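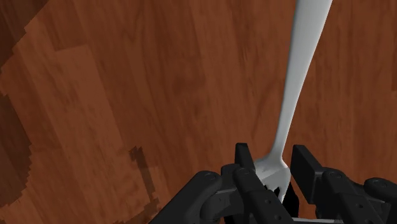 Workshop notebook: limewash and distemper trials, Brusside store

Apr 30, 2025
4 min read

Home Notebook Materials Walls Contact

Entry by Wanda Kowalczyk. Copy to Shobha Namboodiri for comment.

Purpose of the present trials

The north wall of the Brusside store is to be redecorated before the end of May. The existing finish is a soft distemper over lime plaster, with a later patch of modern emulsion beneath the window. The emulsion has lifted along its lower edge and the plaster behind it is powdery to a depth that varies from place to place. The workshop has been asked to recommend a finish which will allow the wall to dry out and which can be renewed by the building staff without specialist help.

Two finishes are under consideration: a limewash made up from the Kaimal putty already held in stock, and a casein-bound distemper supplied dry by Wosico. A third, the ready-mixed Wisham limewash, was set aside at the last meeting on grounds of cost. I have kept one tin for comparison of colour only.

Preparation of panels

Test panels were plastered in March and have been kept under damp sacking. Each received the same backing coat. The surface was rubbed down with a dry sponge, brushed clean and misted with water until it darkened evenly without running. Panels 1 and 2 were misted twice, the plaster at the top corners having dried out faster than the remainder. Shobha considers that this is the draught from the loading door, and the rack has been moved to the inner wall.

Limewash

The putty was let down with clean water to the thickness of thin milk and passed through a fine sieve. A small quantity of grit remained in the sieve and was discarded. Pigment (yellow ochre, from the 600 g jar) was soaked overnight in warm water before it was added. This is slower than stirring it in dry, but the previous batch, made by the quicker method, left streaks of raw colour on the finished wall and the workshop should not repeat it.

Coats were applied with the long-haired grass brush, working in all directions and keeping the coat thin. The wash is almost transparent when it goes on and it is tempting to overload the brush. Panel 3 was overloaded in the second coat and has crazed in the lower half. I have left it on the rack, as it will be useful for showing to the building staff.
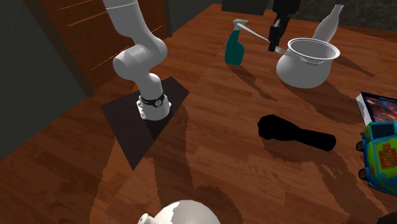
The interval between coats has been a full day in each case, with light misting beforehand. Panels 1 and 2 have now had 3 coats and will have two more. By the standard of the earlier work in the east passage, 5 coats is the least that will give a solid colour over a patched wall.

Casein distemper

The Wosico powder was mixed according to the printed directions and left to stand for 20 minutes. It thickened more than expected and a little extra water was needed before it would brush out. Cover is very good. One coat almost hid the grey backing, and the second gave a flat, even surface. The smell is noticeable for the first hour and then fades.

Two reservations should be recorded. The mixed material does not keep, and what was left in the bucket the following morning had turned and had to be thrown away. In addition, the surface marks when rubbed with a damp cloth. The store is used for deliveries, and the wall will be brushed against by trolleys and coats at shoulder height.

Rub test

A folded white cloth was drawn across each panel with moderate pressure. The limewashed panels gave a faint chalky trace, which I expect to lessen as the coats harden. The distempered panels gave a clear yellow mark. Shobha repeated the test on the distemper and obtained the same result. We did not agree on whether a light size coat beneath would help – she thinks it would, and I am doubtful on so damp a wall.

Matters outstanding

The emulsion patch must come off before either finish is applied. Steam and a broad scraper removed a trial square cleanly, although the plaster beneath will need filling. Allow more than one working day for this.

Colour match to the original has still to be checked in daylight, at the wall itself, with the Wisham sample alongside.

Sieve to be replaced. The mesh has parted from the rim on one side.

Shobha to make up one further distemper panel with the size coat, for rubbing down in the first week of May. I shall finish the coats on panels 1 and 2 and leave them at Brusside, against the north wall, so that they dry in the same air as the plaster they are meant to match.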